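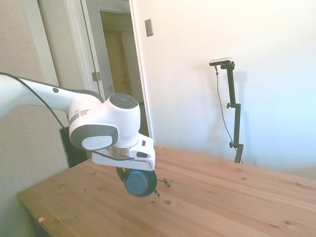
Inicio > Actualidad > Comarca > Hostelería

El comedor de Unach volverá a servir menús en mayo

Tras casi un invierno entero cerrado, el comedor social de Unach reabre en mayo con cocina nueva y más horas. Lo confirmó ayer por la tarde la asociación Astik, que lleva la gestión del local desde el otoño. Menú único, primero y segundo, pan y fruta. Precio simbólico para quien pueda pagarlo, gratis para el resto.

El cierre vino por la instalación del gas, que no pasó la revisión. Luego los plazos se fueron alargando - primero el proyecto, después la licencia - y los usuarios tuvieron que ir al local parroquial de Trondden, a 7 kilómetros y con un autobús que pasa cuando pasa. Algunos dejaron de ir, reconocen en la asociación.

La obra ha obligado a levantar media cocina. Nueva campana, fregaderos más grandes, cuatro fuegos en lugar de dos. La sala se queda casi igual, pintada y con las ventanas arregladas.
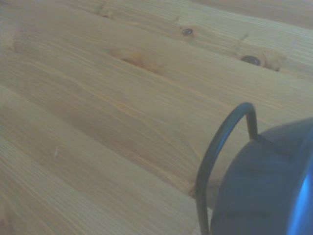 Para las mesas se ha contado con la carpintería Tsang, que ha cobrado solo el material. Faltan todavia los bancos del fondo, llegarán más adelante.

Astik calcula que podrá dar hasta 300 comidas a la semana, bastante más que antes del cierre. El horario será de 13.00 a 16 horas, y se estudia añadir cenas frías para llevar en verano. Eso dependerá de la subvención, aún sin resolver.

De momento se piden legumbres, aceite y conservas de pescado. Ropa no, que no hay donde guardarla. Las donaciones se recogen en el propio comedor, por la puerta de atrás, solo por las mañanas. También hacen falta manos para el reparto y la limpieza, los interesados pueden dejar su telefono en el tablón de la entrada.

Archivado en: Comarca, Servicios sociales, Unach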